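Week 6 notes: Showing a robot a task by teleoperation

These notes go with the August lecture and the second lab. Read them before you book a console. The reading from last week (kinesthetic teaching on the Rivwood arm) is assumed, so go back to it if terms like "gravity compensation" or "waypoint" don't mean much to you yet.

## 1. Two ways of giving a demonstration

In kinesthetic teaching, you hold the arm and move it. The joint encoders record where you put it, and the recording is the demonstration. It is cheap, quick to learn and needs no extra hardware. Most of you got a usable pick-and-place out of the Rivwood arm in your first session.

It has limits. You can only hold one arm well with one hand, and most people need both hands to turn a wrist smoothly. Your body gets in the way of the cameras. The forces you put into the arm are mixed up with the forces the tool puts on the work. For small tools, your hand can be bigger than the whole workspace.

In teleoperation, you move a controller and the robot follows. The controller might be a copy of the robot arm, a pair of handles on a console, a VR controller or a joystick. The robot's own cameras see the work with no person standing in it, and both arms can be driven at once. The costs are a longer learning period, some delay between hand and tool, and (on many systems) no sense of touch.

For the rest of the course we use teleoperation, and this week's case is suturing.

## 2. Why suturing is a common case

Suturing has been studied for a long time in robot learning. The motion is repeated many times with small differences. It needs two tools working together, and it uses a soft material and a flexible thread, both of which are hard to model. There is also already a person at the controls in robotic surgery, so the commands can be logged while the work is being done.

Researchers usually split a stitch into short pieces, called gestures or surgemes. The set we use in the lab is:

1. Reach for the needle
2. Position the needle tip
3. Push the needle through
4. Pull the needle out and draw the thread
5. Pass between left and right tools
6. Orient the needle
7. Tighten the thread
8. Let go and move away

The order isn't fixed. A demonstrator may go from 6 back to 2 several times before pushing. Don't force a recording into the numbered order when you label it. Label what was done.

## 3. What the learner gets to see

A policy trained from camera input has to work from views like this one.
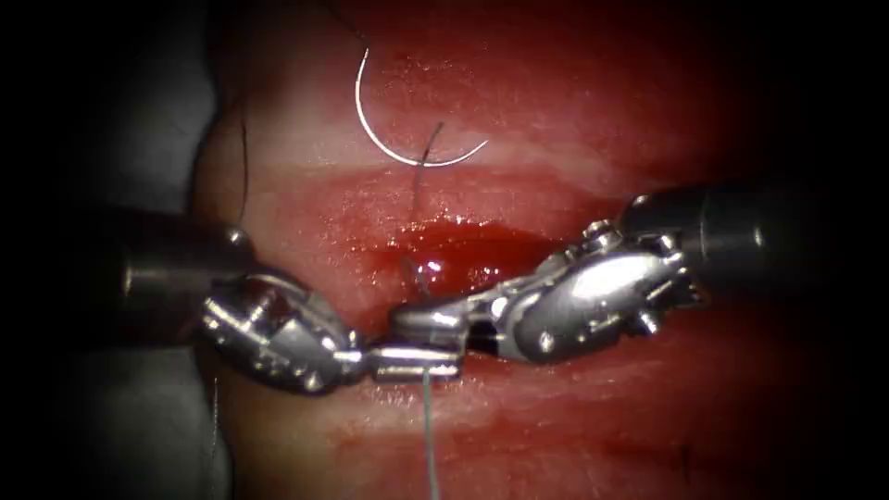 *Figure 6.1. Two instruments working close together over tissue, with a strand of thread hanging from the tips.*

Some points to take from Figure 6.1 for the lab:

**The tips are the hard part.** The jaws of the two instruments come together near the middle of the view. From a single still it is difficult to say whether they touch, or which one is carrying the load. A gripper angle signal helps here, and so does the second camera if you have stereo. When you label a pass, use the jaw angles and a few seconds of video on either side.

**Thread and needle are thin.** The needle is a narrow silver curve and the thread is only a little wider than the noise in a shrunken image. If you resize your images too far, both will go. Bilal Daher's group found this out last year after training for most of a weekend on small images in which the thread could not be found by eye.

**Shine moves.** Wet tissue and metal wrists both give bright highlights. These shift when the tool or the light shifts, and a network can latch on to them. Vary the lighting between demonstrations in the lab. Colour and brightness changes added in software are useful too, but they don't move a highlight the way a real change of lamp position does.

**Shafts hide things.** The instrument shafts come in from the sides and cover whatever is behind them. A policy that uses only the current image has no way of knowing what is under a shaft. Giving it a short history of past images is one answer. We will come back to this in Week 8.

## 4. Recording demonstrations on the Gisurton console

The lab uses the Gisurton bench console with silicone pads. Each group records 18 demonstrations: one stitch each, starting with the needle on the pad and ending with both tools clear of the work.

What is logged:

- left and right handle pose
- left and right tool pose
- jaw angle for each tool
- clutch pedal state
- both endoscope cameras
- time stamp for every stream

Handle pose and tool pose are different signals, and you need both. With motion scaling on, a large hand movement gives a small tool movement. When the clutch is pressed, the handle moves and the tool stays where it is. If you train on handle pose and forget the clutch, your policy will learn jumps that never happened at the tool. This is the most common mistake in the lab reports.

Before each run, check that the clocks agree. Tap the left tool on the metal corner of the pad and look for the tap in both the video and the pose data. If they're more than 2 images apart, restart the logger and tap again.

Hadi Sayegh runs the console sessions. Each one is 90 minutes, and the first part of it goes to practice. Don't record your first few stitches. People improve quickly at the start, and the early ones are slow and full of corrections that belong to learning the console.

## 5. Good demonstrations, bad demonstrations

A smooth, fast, perfect stitch is a good demonstration. A set made up only of these is a poor training set. The learner sees only states that an expert gets into. As soon as its own small errors carry it somewhere else, it has nothing to copy. This is the compounding error problem from Week 3.

Ways of dealing with it:

- **Recoveries on purpose.** Start some runs with the needle held at a bad angle and record the fix. At least four of your 18 should be of this kind.
- **Taking over.** Run the trained policy with a person at the handles. When it drifts, the person presses the pedal, corrects it and hands control back. Add the corrected part to the data and train again.
- **Noise.** Add small disturbances to the tool while the person is demonstrating, so that they have to correct as they go. Keep these very small with a needle in the jaws.

Throw out a run if the needle is dropped off the pad, if a stream is missing, or if the demonstrator stopped to talk. Keep a run with a clumsy regrasp in it. Write down every run you throw out and why. The marker will ask for the list.

Keep to one demonstrator per set if you can. Two people may both stitch well and still choose different grips, and a simple policy that averages the two can end up with a grip neither of them used. If your group does swap, put the demonstrator's initials in the run name so the sets can be pulled apart later.

## 6. Forces

The console gives no force feedback. Demonstrators judge tension by looking at how the pad dimples and how straight the thread is. The learner has to do the same from the cameras, so whatever the demonstrator was looking at needs to be in view. Keep the camera still during tightening, even if another angle would be more comfortable.

The Utano tool adapter has a strain gauge and can be fitted by request. Groups who use it should log the gauge as an extra stream and report results with and without it.

## 7. For the lab report

Maximum 17 pages including figures. Include:

- your labelled timeline for three runs, one of them a recovery
- a plot of handle and tool position on the same axes, with clutch presses marked
- training curves for the policy from image only, and from image plus pose
- the list of discarded runs
- a paragraph on where your policy failed, with the gesture number

Data goes in your group's folder on the Bitar server. Raw files stay raw: put anything you have trimmed or resized in a separate folder and note the settings you used.

Reading for next week: the chapter on dynamic movement primitives, up to the section on coupling terms. Bring one run from your set that you found hard to label.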